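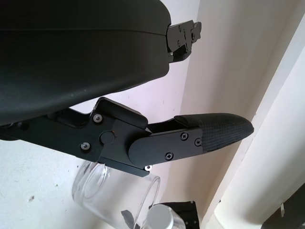 At the worktable, December.

The owner of Pledis, a small firm that hires out drinks tables for weddings and staff parties, keeps the set-up plain. "A white top, a glass, water," she says. "People look after themselves from there."

She started with one table and a borrowed van. Her first big booking was for Alhassan, a furniture wholesaler, with 300 guests. "I ran out of glasses before the speeches. Now I pack for double."

White tops show every mark. "They scuff, and they get little specks you can't shift. I've stopped fussing over it. If it's clean, it goes out."

She still prefers a bottle to a jug on a small table. "You tip it nearly flat and go slowly. A full jug is heavy, and half of it ends up on the cloth."
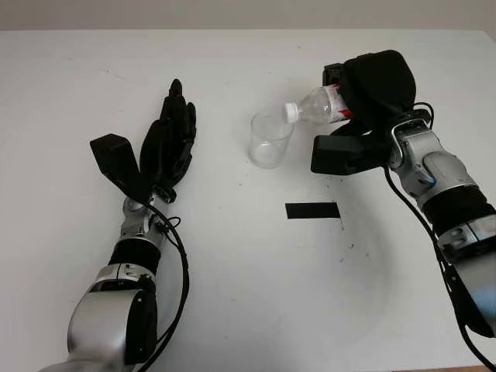 What she charges

A basic table costs $300 a night, delivery included. The biggest job so far came to $3000, and she has no plans to go larger. "I like being home by midnight."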